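Chapter 6
Planning a Landscape Trip

6.1 Purpose of the chapter

Chapter 5 dealt with exposure at a single location. The present chapter deals with the stage before that: choosing the location, choosing the hour, and arranging travel so that the photographer is standing in the right place when the light is usable. The methods apply to coast, moorland and upland alike. Winter snow and night skies need further preparation and are left to Chapter 9.

By the end of the chapter the reader should be able to read a contour map for likely viewpoints, work out the direction of sunrise and sunset for a given month, prepare a shot list, and draw up a timetable with a margin for poor weather. The exercises in section 6.8 assume access to a paper map and a compass. A telephone application will do for most of them, but not for the second, where bearings must be taken by hand.

6.2 Terms

A viewpoint is the position of the camera. A subject is whatever the picture is chiefly of. The approach is the route on foot between the nearest road and the viewpoint, and the approach time is the time needed to walk it with a full bag, including stops. The window is the period during which the light on the subject is as required. A window may last an hour on an overcast morning by a waterfall, or only a few minutes where a ridge stands between the sun and the valley floor.

The horizon given in published tables is a flat one. In hilly country the sun appears later than the table states and disappears earlier. The difference is called the terrain delay in this book, and section 6.5 shows how to estimate it from contours.

6.3 A worked case: the Pindville reservoir

The case used throughout the chapter is a two-day trip made in April to the reservoir above Pindville. The intended picture was of the dam and the larch plantation behind it, lit from the side, with still water in the foreground. The viewpoint lay on the eastern shore at a height of 845 feet, and the approach was a forestry track followed by a short, steep path.
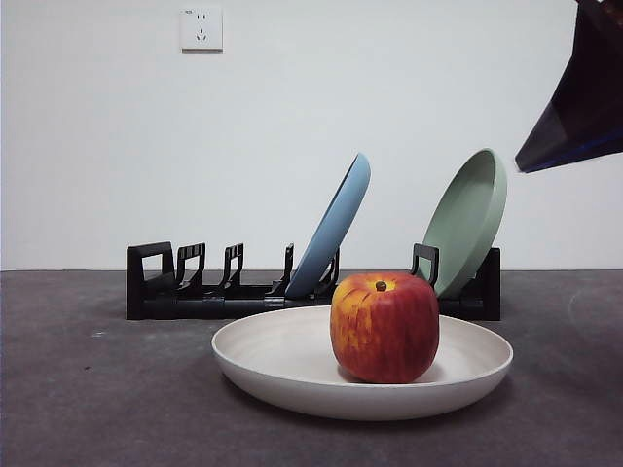
Shalini Joshi

The map showed a spur to the south-east of the viewpoint. From the tables alone, the sun would have reached the plantation soon after six in the morning. Allowing for the spur, the terrain delay came to 28 minutes, and the timetable was moved accordingly. The approach was walked the previous afternoon, in daylight, and timed with the tripod carried. This is good practice wherever the window falls close to dawn -- a path that is plain at three in the afternoon may be hard to find by torchlight.

Wind was the second consideration. Reflections need calm water, and on most reservoirs the surface is least disturbed early in the day. A sheltered inlet 900 yards north of the main viewpoint was marked as a reserve position. It offered a narrower view of the dam but was protected on two sides by the bank.

6.4 The shot list

A shot list sets down each intended picture with its viewpoint, focal length, window and reserve. It should fit on one side of a sheet. Long lists tend to be abandoned in the field, and the pictures at the foot of the list are seldom taken.

Entries should be written in order of time. Where two windows overlap, one entry must be marked as the first choice before the trip begins. In the Pindville case the side-lit plantation overlapped with a view of mist on the lower valley. The plantation was given priority, and the mist was moved to the second morning.

Each entry should also state the condition under which it will be given up. "Cloud over the eastern ridge at the start of the window" is a usable condition. "Bad light" is too vague, as it leaves the decision to be made at the viewpoint, often when the photographer is cold and short of time.

The form of list used in this book has five columns and is printed in Appendix B. Readers may copy it or draw up their own, provided that the window and the reserve are always recorded. Section 6.5 returns to the first of these and sets out the calculation of terrain delay in full.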